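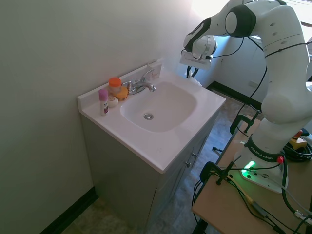 Figure 3. Arm on its table beside the vanity, base clamped at two points, gripper over the back corner of the counter.

Setting Up the Arm at a Bathroom Vanity

This section covers the Cakley counter-tidying kit used with a table-mounted arm. Unpack the kit and install the Flonenent software before you start. Two people are needed to lift the arm.

You will need:
Work table
2 C-clamps
Emergency stop unit and cable
Test items (small toiletries with lids or caps)
Tape measure

Placing the table

1. Put the table next to the vanity, on the side away from the wall. Leave enough floor space to open the cabinet doors.

2. Push down on each corner of the table. If it rocks, adjust the feet.

3. Lift the arm onto the corner of the table nearest the vanity. Keep the joints folded while you lift.

4. Fit one clamp at the front edge of the table and the other farther back along the side edge. Tighten both by hand, then give each another quarter turn.

Caution: Do not power on the arm with only one clamp fitted. Check both clamps again after the first 40 cycles.

Connecting the cables

5. Run the wrist cable up over the arm. Leave a loose loop at the wrist so that the gripper can turn without pulling on it.

6. Connect the emergency stop unit. Set it on the table where you can reach it without leaning past the arm.

7. Move the arm slowly by hand through its full reach over the counter. Watch the cables. If one goes tight or catches on the faucet, stop and route it again.

Note: Loose cable may stay on the tabletop but must not hang over the sink.

Teaching the counter

8. Open Tam on the laptop and choose New Counter.

9. Guide the gripper to a point above the back corner of the counter nearest the table. Point the fingers straight down and press Save Home.

10. Mark the front corners, the faucet and the rim of the basin in the same way. Tam treats the faucet and basin as areas to avoid.

11. Stand the test items at the far end of the counter. A deodorant stick, a screw-top jar and a low round container make a good first set. Leave at least 3 cm between them for the first run.

12. Press Run Slow. Keep a hand near the emergency stop until the arm is back at home.

Caution: Keep the basin dry and the faucet off. The gripper is not sealed against water.

If an item is missed

Low, flat containers are the hardest to pick up. Lower the grip height by 2 mm and run again. If the arm still misses, repeat step 10. A table that has been bumped needs the whole counter taught again.

The kit stores up to 16 counters. Settings by Hok-lam Chung, Brikville office. Send corrections to this section to Janelle Baluyot at the same office. Last revised in November.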